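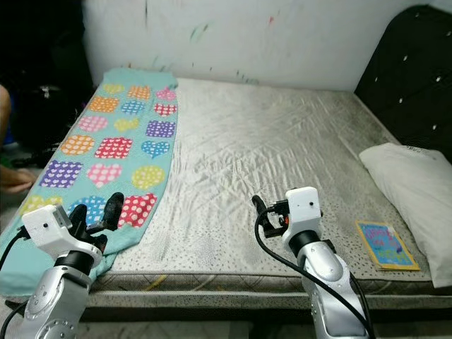
Towel on the bare mattress, both arms up, a hand coming in on the left.

We have been running bed-making and folding tasks at the Loncombe apartment since June, and I finally wrote down the rules we work by. Most of them existed as things people said out loud to each other. Suqin Du asked for something she could print and tape inside the door, so this is the longer version of that sheet.

The first rule is about hands. A person may reach onto the bed only when the arms are holding still and the operator has said "hold." The person answers "in" before reaching and "out" after. Both words are said at normal volume even if you are standing next to each other. If the operator doesn't hear "out," the arms stay where they are.

Second, stay on the side you called. If you reach in from the left, you leave from the left. Do not lean across the mattress to get something on the other side. Walk around.

Third, speed. We cap the arms at a low setting whenever anyone is in the room without a barrier, and we don't raise it to finish a batch. Muchen Xue tried a faster setting for one afternoon when we had the place to ourselves and saved very little time, so I don't miss it.

The rules about the cloth took longer to agree on. My first draft said to lay the towel straight before every run. Youssra Zerouali objected, and she was right. If every towel starts square to the mattress, you learn how the system does with towels that start square to the mattress. We now put it down the way it lands. It can be crooked and it can hang off the edge. The only fix we allow is picking it up off the floor.

The same goes for other items. A pillow or a book can stay on the bed if the task sheet doesn't mention it. If the sheet says the bed must be clear, clear it before you press record and leave it clear for the whole batch. Changing this halfway through is what made us throw out 16 runs on a Saturday, and I was the one who did it.

Logging is short. Each run gets a result, the name of the operator, and a yes or no for whether a person reached in. A run where someone reached in is kept, but it never counts as a success. We have 1,546 runs logged this way out of the 3,000 we planned. The older ones don't have the yes or no column, and Hongjun Cheng is going back through them in the evenings.

Cables get checked at the start of the day and after lunch. Move each arm slowly through its full reach and watch the loops at the wrist. If one pulls tight or catches on anything, stop and reroute it.

The stop button sits within reach of the operator and a second one sits with whoever is handling the cloth. Test both before the first run. Write down that you did.

I still don't have a good rule for breaks. Fengying Luo wants a forced one every hour. I would leave it to the operator, and for now the sheet says to ask her.

Recent posts
Labeling a failed grasp
What we keep in the Loncombe tool drawer
Two stop buttons or one
Notes from the Mevberg visit
Sheets, towels, and why I started with towels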